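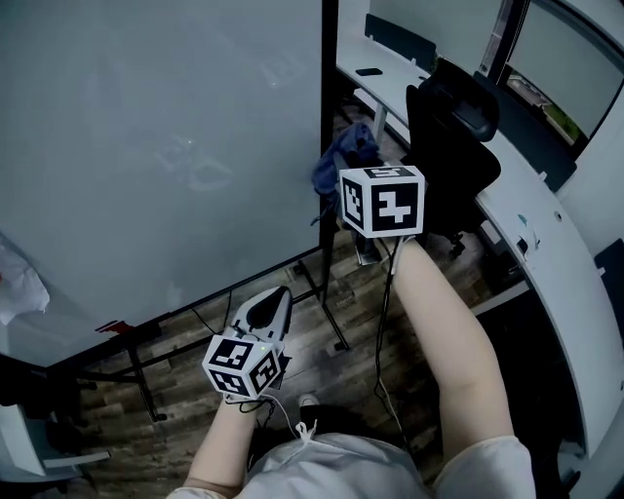
Week 5: Pose tracking from fiducial markers, and how far to believe it

Reading before the lab: the calibration chapter of the course notes and the log format page for Pranby, our recording tool. Skip the Grutura product overview. It spends two paragraphs on accuracy and never says accuracy of what.

1. What the software is asked to do

We want a record of where a hand-held gripper was, and which way it pointed, at every time step of a demonstration. A policy is then trained on that record as if it were ground truth. It is an estimate. Most of the trouble in this unit comes from people who forget the difference once the numbers are sitting in a tidy array.

The marker route goes like this. A head camera sees a cube with a black-and-white code on each face. The detector finds dark squares, reads the code inside, and returns four corner positions in pixels. Given the printed size of the square and the camera calibration, a solver returns the pose of that face relative to the camera. A fixed transform takes you from the face to the cube center, and a second fixed transform takes you from the cube to the gripper tip.

Count the places where a wrong constant can hide: the printed size, the lens parameters, the face-to-cube transform, the cube-to-tip transform. The detector will report success with all four of them wrong.

2. Why a cube

A single flat tag disappears as soon as the wrist turns. With a cube, one face usually points somewhere near the camera, and often you get 2 or more. Two faces seen together are worth far more than one, as the corners no longer lie in a single plane.

The usual claim is that a cube "solves" occlusion. It doesn't. A forearm, the other gripper or the back of a chair will hide every face at once, and a cube at the border of the view loses corners one at a time. A square with three visible corners is no detection at all in most libraries, so the track drops out suddenly, with no warning in the confidence value.

3. The flip problem

A small square seen almost head-on has two poses that explain its corners nearly equally well. The solver picks the one with lower reprojection error. When noise is larger than the gap between the two, the choice is a coin toss, and the estimated normal jumps from one frame to the next.

Things people do about it:
Solve jointly over all visible faces of the cube. Do this first.
Keep both candidates and choose the one closer to the previous pose. Reasonable, until the previous pose was the wrong one.
Smooth the output. Please don't. A low-pass filter turns a flip into a smooth rotation that no hand ever made, and the policy will happily learn it.

4. Moving camera

With the camera on a head, everything above gives the cube in a frame that is itself moving. Turn your head with both hands still and both grippers appear to swing. To get the pose in the room you need the head pose as well, from visual-inertial odometry or from something fixed in view.

Odometry prefers texture. Blank walls, wiped whiteboards and long white desks give it little to hold on to. Plank floors are rich in edges, but the pattern repeats, and repeated patterns invite false matches. Reflections in glass and trees moving outside a window are worse, for the features are strong and the assumption that they stand still is false.

If the task only needs the relation between the two grippers, compute that directly from the same image. The head pose cancels. Students skip this every year and then spend a week tuning odometry they had no use for.

5. Time

Camera frames and gripper readings come from different clocks. Pranby stamps messages on arrival, so any delay in the cable, driver or queue ends up in your data as a shift. In the sample log for this week the gripper stream lags the video by 73 milliseconds. During a slow reach you won't notice. During a quick close the jaws shut after the object has already started to move.

Estimate the offset from a motion that shows up in both streams, and do it at the start and the end of a session. If the two values disagree, you have drift, and one constant will not fix it.

6. A word on the benchmark

The Hikametti set gets cited for marker tracking. Look at how it was scored: frames with no detection are left out of the error. A tracker that gives up on every hard frame does very well by that measure. Report the share of frames tracked next to the error or I will hand the work back.

7. Lab task

Take log 11 from the course folder and run the Opoku tracker on it with default settings. Then:

Plot tracked and untracked frames on a time line, one row per gripper.
Find every flip. Say how you decided that it was a flip.
Change the printed marker size in the config by 2 percent and run it again. Compare depth and rotation separately.
Compute the gripper-to-gripper pose with and without odometry and plot both.

Hand in the plots, your config file and one page of text. Overlaid video is welcome but earns nothing by itself. Axes drawn on a cube look convincing even when the depth is off, as an error along the viewing ray hardly moves them on screen.

Reports are due at noon, before the next lab opens.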